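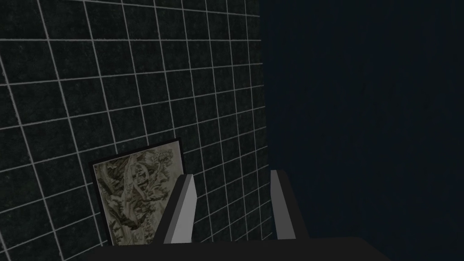
Dark tiles, pale grout

Hullgate Classic Car Club
Minutes of the general meeting, 1 May 2019

Present: Yurani Arboleda (chair), Khoa Mai, Lâm Trịnh, Lộc Thái, me (Hậu Khúc, on minutes again), plus the usual crowd up the back. Apologies from the Tilitska contingent, who had a clutch to finish.

Yurani got us going a bit late as the urn was slow. Last month's minutes were taken as read, except Khoa wanted it noted that his Kistel has a straight six and I'd written it down as a four. Sorry Khoa! Fixed now. Moved Lâm, seconded Lộc.

October run
Most of the night went on this. Lâm has driven the Tilitska route both ways and reckons it's a beauty, but there's a stretch of gravel past the second bridge and the low cars won't love it. Lộc said his has been over worse (it has, I was in the passenger seat, I'm still picking dust out of my ears). Yurani asked for a show of hands and the bitumen way won it fairly comfortably. It adds 31 kilometres, so anyone with a small tank should fill up before we leave. Meet at the Hullgate oval, engines on at 8. Lunch at the pub, pay for your own.

Lộc to ring the pub. Lâm to do a route sheet with the turns in big print this time, please.

The Kistel
Khoa gave us an update and I could have listened all night. The head is back from Farooqui Engineering and he's very happy with the valve seats, but the carbies are still in bits on his bench and he can't find a float needle that fits. Lâm thinks the marine ones are the same thread. Khoa thinks they aren't. This went on for some time and I stopped writing. If anyone has a box of old carby bits in the shed, give Khoa a yell before he buys a whole second-hand set.

He's hoping to have it running for October but wouldn't put money on it.

Club rego
Yurani reminded everybody that logbooks have to be filled in before you drive, and in pen. Two members have been pulled over since Christmas (no names, they know who they are) and one had a blank page. I've got spare logbook covers, five dollars each, see me.

Tool library
The engine crane is back, hooray, but the leveller isn't with it. Whoever has it, no questions asked, just drop it at Lộc's. The timing light needs a new lead and I said I'd look at it. There was a suggestion from up the back that we buy a second trolley jack. Yurani wants prices first. Khoa to get prices.

Other business
Lâm has a set of crossply tyres, 15 inch, free to anyone who wants them for rolling a project about. Not for the road!

Lộc asked if we could start earlier in winter. Left for next time.

Closed 9.40, then we all stood in the car park looking at Lộc's new exhaust.

Hậu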